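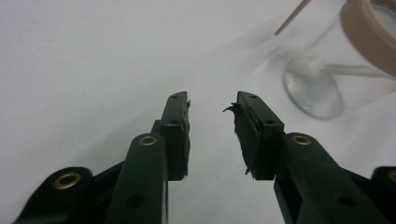 Kalliopi Tsakiris thinks the worm wheel is undersized and that we should have gone up a module before cutting anything. She left a note to that effect on the Kullar worksheet, next to the contact stress line, and asked where the 320 came from.

February 2021

It is the allowable contact stress in MPa, from the old Nishimura sheet. I copied it over in November and never checked which bronze it was for. Have to look that up before answering her.

Reran the worksheet with the lead angle as an input instead of a fixed value. Ratio stays at 31, center distance stays at 100 mm. Efficiency moves a lot more with the lead angle than I expected, and the solve block gives up below four degrees unless the guess for the friction coefficient is close.

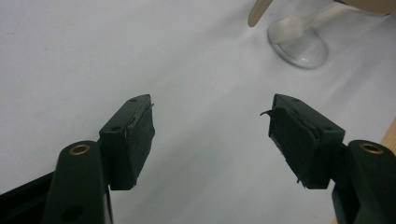

Units again. Output torque came out as 182 N·m on my copy and a nonsense figure on Sơn Cao's. His had the input speed in rpm without the conversion, so the sheet took it as a plain number. Fixed in both. I also put the input block at the top with units spelled out on every line.

Still open:
- bronze grade for the wheel
- thermal check, not started
- second run one module up, same center distance, for Kalliopi
- Sơn to move the plots to the Tindilon template - the Limix one drops the axis labels when it prints

Worksheet saved as rev C. Rev B has the bad speed input, don't use it.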